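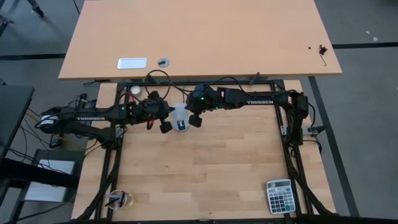 **Falskaのカップ、洗い方について** 2022/04/19

**mizu_no_oto**
はじめまして。日本に住んで2年になります。日本語が変でしたら、すみません。
半透明のプラスチックのカップを使っていますが、お茶の色が残って困っています。皆様はどのように洗っていますか。

**kobako11**
重曹をぬるま湯に溶かして、一晩置きます。私はこれで十分です。

**Grakura好き**
> 一晩置きます

一晩は長すぎませんか?うちは酸素系漂白剤で30分です。スポンジの硬い面は使わないほうがいいですよ。細かい傷に色が入ります。

**kobako11**
漂白剤は匂いが気になるので、私は使いません。傷のことは同じ意見です。

**mizu_no_oto**
お二人とも、ご返事をありがとうございます。硬い面で洗っていました。それが悪かったと思います。漂白剤は、どの製品でも大丈夫でしょうか。

**Grakura好き**
カップの底か箱の表示を見てください。塩素系は私はすすめません。

**nieto_cha**
100円の店のカップに替えるのが早いと思いますけど。Falskaは2,000円もしますし。

**mizu_no_oto**
そういう考えもありますが、去年の10月に自分で選んだ物ですから、もう少し長く使いたいです。今夜、まず重曹を試してみます。

**kobako11**
蓋がある場合は、パッキンも外して一緒に浸けてください。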